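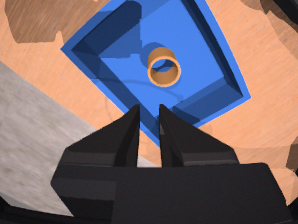
How to Submit a Novel to the Zirkbridge Fiction List

Zirkbridge accepts unsolicited novels from writers in the United States and Canada during its November reading period. Literary agents may submit at any time through their usual contact. Please read all of the steps below before you begin your form.

Step 1. Check that your book is eligible

The list publishes love stories, family sagas, and historical fiction for adults. Story collections, poetry, and books already released in any format are not considered. Co-written novels are welcome, and both authors must be named on the form.

Step 2. Prepare the synopsis

The synopsis should run no longer than 2 pages, single-spaced. Tell the whole plot in the present tense, including the ending. Name only the main characters. Reviews, comparisons to other authors, and back-cover copy belong in the cover letter.

Step 3. Format the sample

Send the first three chapters or the first 16 pages, whichever is shorter. Use double spacing, one-inch margins, and a plain 12-point font. Place the title and page number at the top of every page. A prologue counts as a chapter.

Step 4. Complete the form

Upload the synopsis and sample as separate files. Novels in a series should be entered under the title of the first book. Writers who previously submitted to the Sasine or Cliltitz imprints should select "Returning" and enter the earlier title. A revised manuscript may be sent again once.

Step 5. Wait for a reply

Last year the list received 3,157 submissions. Each one is read by an editor, and replies are sent by email within 8 weeks of the closing date. If a full manuscript is requested, it must be complete at that time.

Simultaneous submissions

Writers may submit the same novel elsewhere. If it is accepted by another publisher, withdraw it through the form. Questions about translated fiction should be sent to the Ruiz-Ortega imprint, which keeps its own reading period and guidelines.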